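Rubrik: Arbeit & Organisation › Arbeitspapiere
Drucken | Per E-Mail senden
2 Kommentare

4 Besprechungsfreie Wochen und der Befund der gestiegenen Produktivität

Die Einführung besprechungsfreier Wochen gilt in der Praxisliteratur inzwischen als erledigte Frage. Wer eine Woche lang keine Termine ansetzt, so die gängige Darstellung, gewinnt konzentrierte Arbeitszeit zurück, und die Belegschaft dankt es mit besserer Stimmung. Der vorliegende Abschnitt prüft diese Darstellung am Fall der Kesurska, eines Anbieters von Abrechnungsdienstleistungen mit 500 Beschäftigten, der die Maßnahme gemeinsam mit der Beratung Cultwood eingeführt und intern als Erfolg verbucht hat. Die Datenlage ist besser als in den meisten vergleichbaren Fällen. Sie reicht trotzdem nicht aus, um zu stützen, was im Abschlussbericht steht.

4.1 Ausgangslage

Cultwood schlug vor, in jedem Quartal eine Woche von internen Besprechungen freizuhalten. Ausgenommen blieben Kundentermine, Vorstellungsgespräche und, nach einer nachträglichen Ergänzung, die Abstimmungen der Geschäftsleitung. Diese letzte Ausnahme wurde den Beschäftigten erst mitgeteilt, als die erste freie Woche schon lief. In den Interviews kam sie immer wieder zur Sprache, meist ungefragt und selten freundlich.

Was unter einer internen Besprechung zu verstehen sei, regelte ein Merkblatt. Es verwies auf den Kalender: Besprechung ist, was als Termin mit mehreren Teilnehmenden eingetragen wird. Für die Auswertung ist das bequem, für die Sache heikel. Ein Gespräch zu dritt am Schreibtisch fällt heraus, ein Telefonat ohne Kalendereintrag ebenfalls. Wer messen will, ob weniger gesprochen und mehr gearbeitet wurde, misst auf diese Weise zunächst einmal, ob weniger eingetragen wurde.

4.2 Was gemessen wurde

Der Abschlussbericht stützt sich auf zwei Quellen. Die erste ist die Kalenderauswertung mit dem Werkzeug Clarero, die zweite eine kurze Befragung, die jeweils am Ende der freien Woche verschickt wurde. Beide Quellen zeigen in die gewünschte Richtung. Die Zahl der Termine sinkt, die Zufriedenheit mit der eigenen Zeiteinteilung steigt.

Dass die Zahl der Termine sinkt, wenn Termine untersagt sind, wird man schwerlich als Befund bezeichnen wollen. Der Bericht tut es dennoch und widmet dem Rückgang sein längstes Kapitel. Interessanter wäre gewesen, was in den Wochen davor und danach geschieht. Clarero kann das ohne Weiteres ausgeben, die Funktion war freigeschaltet, die Daten lagen vor. Im Bericht fehlen sie. Auf Nachfrage hieß es, die angrenzenden Wochen seien »durch andere Effekte überlagert« und daher schlecht zu deuten. Das mag sein. Es gilt dann aber für die freie Woche genauso.

Wir haben die Kalenderdaten mit Zustimmung des Betriebsrats erneut ausgewertet. In der Woche vor der freien Woche liegt die Terminlast in fast allen Abteilungen über dem sonst Üblichen, in der Woche danach noch einmal deutlich darüber. Besonders ausgeprägt ist der Effekt dort, wo mehrere Abteilungen an denselben Vorgängen arbeiten, also in der Reklamationsbearbeitung und im Forderungswesen. Ein Teil der Besprechungen wurde demnach verschoben. Wie groß der Teil ist, der wirklich entfallen ist, lässt sich aus den Daten nicht sauber ableiten, und wir verzichten darauf, hier eine Schätzung anzubieten, die später als Ergebnis zitiert würde.

4.3 Die Befragung

Die Befragung bestand aus vier Fragen, von denen sich keine auf Arbeitsergebnisse bezog. Gefragt wurde nach dem Gefühl der Kontrolle über den eigenen Tag, nach der Zahl der Unterbrechungen, nach dem Energieniveau am Feierabend und danach, ob die Maßnahme fortgeführt werden solle. Die Formulierungen stammen von Cultwood und waren nach Auskunft der Personalabteilung bereits bei anderen Auftraggebern im Einsatz. Eine Vergleichsmessung aus einer gewöhnlichen Woche gibt es nicht.

Gegen das Fehlen eines Vergleichs lässt sich einwenden, dass die Beschäftigten ihren Alltag kennen und den Unterschied selbst am besten beurteilen können. Ganz von der Hand zu weisen ist das nicht. Wer allerdings gefragt wird, ob er sich in einer Woche, die ihm als Geschenk angekündigt wurde, besser gefühlt habe, antwortet auch auf die Ankündigung. Die Einladung zur Befragung trug die Betreffzeile »Deine Fokuswoche - wie gut hat sie dir getan?«. Eine neutrale Erhebung sieht anders aus.

Hinzu kommt die Frage, wer geantwortet hat. Der Bericht nennt den Rücklauf für das ganze Haus, schlüsselt ihn aber nicht nach Tätigkeit auf. Aus den Interviews wissen wir, dass im telefonischen Kundendienst kaum Zeit für die Befragung blieb und dass sich dort ohnehin wenig geändert hatte: Der Dienst besteht aus Gesprächen, und die waren ausgenommen. Für diese Gruppe fiel in der freien Woche vor allem die Teamrunde am Vormittag weg, die mehrere Befragte als die einzige Gelegenheit schilderten, schwierige Fälle untereinander zu besprechen. Eine Schichtleiterin führte die Runde im Stehen neben dem Drucker weiter. Im Kalender stand davon nichts.

4.4 Energie als Kennzahl

Auffällig ist die Laufbahn des Wortes Energie in den internen Unterlagen. In der ersten Präsentation taucht es als Umschreibung auf, im Abschlussbericht hat es eine eigene Achse. Dazwischen liegt kein Schritt, in dem jemand festgelegt hätte, was gemeint ist. Müdigkeit, Lust auf die Arbeit, körperliche Erschöpfung und Ärger über Vorgesetzte können sich alle in derselben Antwort niederschlagen. Ein Unternehmen darf seine Leute selbstverständlich fragen, wie viel Energie sie haben. Wenn aus den Antworten aber ein Indexwert wird, der in die Zielvereinbarungen der Führungskräfte eingeht, sollte vorher geklärt sein, wofür der Wert steht.

Bei der Kesurska ging der Indexwert in die Zielvereinbarungen ein. Zwei der befragten Teamleitungen berichteten, sie hätten ihre Teams vor der Erhebung »noch mal an die guten Seiten erinnert«. Man kann das menschlich verstehen. Für die Brauchbarkeit der Daten ist es verheerend, und der Abschlussbericht erwähnt die Kopplung mit keinem Wort.

Prins vertritt in der begleitenden Diskussion eine mildere Lesart. Nele Prins, die einen Teil der Interviews geführt hat, hält den Index für ein schlechtes Messinstrument mit nützlichen Nebenfolgen: In manchen Abteilungen sei überhaupt erst durch die Zahl ein Gespräch über Belastung entstanden. Der Einwand ist ernst zu nehmen. Er rechtfertigt das Gespräch, er rechtfertigt die Zahl nur dann, wenn es ohne sie nicht zu haben gewesen wäre, und dafür fehlt jeder Beleg. In der Buchhaltung wurde über Belastung schon gesprochen, bevor Cultwood im Haus war.

4.5 Zur Übertragbarkeit

Als Vorbild diente der Kesurska das Handelsunternehmen Bouchard, dessen Erfahrungen in den Unterlagen von Cultwood breiten Raum einnehmen. Wir haben diese Darstellung mit der gebotenen Vorsicht gelesen. Sie stammt aus Vertriebsmaterial, nennt keine Erhebungsmethode und fasst die Ergebnisse in Adjektiven zusammen. Bouchard hatte die freie Woche zudem auf den Juli gelegt, in eine Zeit also, in der viele Beschäftigte im Urlaub sind und Termine von selbst seltener werden. Ob man dort etwas über Besprechungen gelernt hat oder über den Sommer, bleibt offen.

Auch der umgekehrte Schluss wäre voreilig. Dass die Wirkung nicht nachgewiesen ist, heißt nicht, dass es keine gibt. In der Softwareentwicklung der Kesurska schilderten die Befragten übereinstimmend längere ungestörte Arbeitsphasen, und die Kalenderdaten widersprechen dem nicht. Dort war freilich schon vorher üblich, die Vormittage freizuhalten. Die Maßnahme traf auf eine Abteilung, die sie am wenigsten brauchte und am leichtesten umsetzen konnte.

Abb. 4: Rot-weiß karierte Decke, zum Bogen angehoben
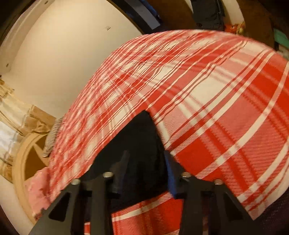

Für die weitere Untersuchung folgt daraus zunächst eine bescheidene Forderung. Wer eine besprechungsfreie Woche auswertet, sollte die Wochen davor und danach mit ausweisen, nach Tätigkeiten trennen und die Befragung von jeder Zielvereinbarung fernhalten. Die Kesurska hat die ersten beiden Punkte für die nächste Runde zugesagt. Über den dritten wird nach Auskunft der Personalabteilung noch verhandelt.

Drucken | Per E-Mail senden | 4-mal geteilt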